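I'm Haziq Teoh, and I look after the Hadari split of the Umirico household sim set. If you're about to train on it, please read the part on the wrist bug first — it cost me most of March.

# hadari-tilt (data card)

100 simulated episodes from a two-armed robot moving through rooms in the Cirside apartment. Of those, 19 are bad. I left them in on purpose, in their own folder, so people can build fault detectors with them.

## What went wrong

Our controller would drop the base pose for a single step and then pick up again from a stale one. After that the arms worked from a room that didn't line up with the real one (well, the simulated real one). The planner kept reporting success the whole time! Grasps closed on air, and in the worst run an arm pushed straight at a wall with the force limit switched off, which was my own leftover debug flag. Sorry.

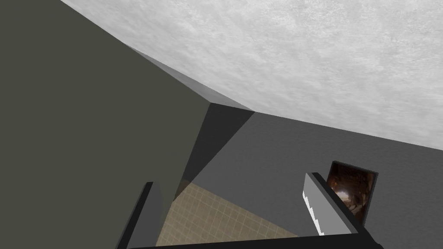 **Can I train a policy on the faulty episodes?**

I wouldn't. The success labels in `faulty/` come from the planner and can't be trusted, so use them for fault detection and stick to `clean/` for everything else.

## Layout

- `clean/` — the 81 good episodes
- `faulty/` — the 19 bad ones, each with a `fault_step` field
- `views/` — stills from the wrist and body cameras
- `notes.md` — my log from the hunt, messy

`fault_step` is where the pose dropped out. The arms may take a while to do anything silly after that, so don't expect trouble right on that step. Episode 54 is the nastiest one, because the pose drops out twice and I only caught the first until Kamolrat's replay tool flagged the other.
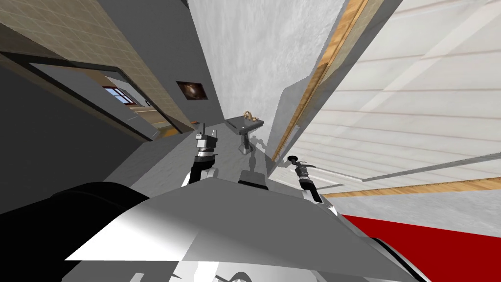
The fix was small in the end: the controller now stops both arms if the base pose is missing, and it won't restart until it gets a fresh one. I also put the force limit back on by default. Please leave it on, especially if you're moving any of this code to hardware.

## Known gaps

- Episodes are capped at 3,000 steps, so a few faulty ones end mid-motion
- No depth for the body camera yet
- Gripper force is logged in `clean/` only (I'm working on it)

Last edited Saturday, August 15, 2026. If you find another double fault, open an issue and give me the episode number.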